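Catalogue > Early Years > Sorting and Handling > Tatier Tabletop Collection

Search products Enter keyword or item code Go

Tatier Tabletop Collection
Supplied by Skolora

The Tatier Tabletop Collection is a set of mixed objects and a round bowl, intended for sorting, naming and placing activities at a shared table. It is supplied to nurseries, reception classes and therapy rooms. The objects differ in shape, colour and feel, so that a child may be asked to find something soft, something blue or something with a letter on it, and to place it in the bowl or beside it.
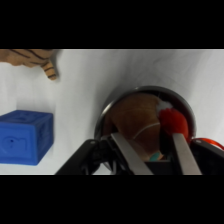 Each collection is packed by hand at our Steinbach warehouse. The contents vary slightly between deliveries, as the plush and textile pieces are bought in small quantities. Customers who require matching collections for several rooms should state this when ordering, and we will hold stock from a single delivery wherever possible.

The bowl

The bowl is round and open, with a rim that small hands can grip from either side. It is deep enough to hold one larger piece together with smaller ones. It should be wiped with a damp cloth and dried before storage, and is not suitable for food or for use in a microwave oven.
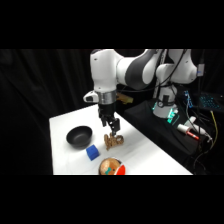
Bowl, blue cube and knotted piece set out on a white tabletop.

The cube and textile pieces

The cube has a soft finish and raised lettering, which may be traced with a fingertip. It can be rolled, stacked or dropped without marking the table. The textile and plush pieces are surface-clean only -- they must not be machine washed or tumble dried. Pieces with strings, pompoms or other small attachments should be checked before each session and withdrawn if any part has become loose. The collection is not suitable for children under three and should be used with an adult present.

Suggested layout

Place the bowl to one side and leave open space between it and the remaining pieces. A plain, pale table surface is recommended, as the colours are then easier to tell apart. The activity sheet supplied with the collection was prepared by Eckhard Brandes and gives further suggestions for pairs and small groups. 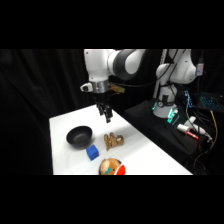 Photograph: Irina Grecu for Skolora

Ordering and delivery

Orders may be placed by schools, local authorities and private customers. Unused collections may be returned within 30 days in their original packing. Replacement cubes and bowls are available separately; textile pieces are replaced with the nearest piece in stock. Storage trays from the Brestomow range fit the collection and are sold without lids.

Product information last revised Apr 7, 2024.

Contact Skolora Customer Services | © Skolora. All rights reserved. | Back to top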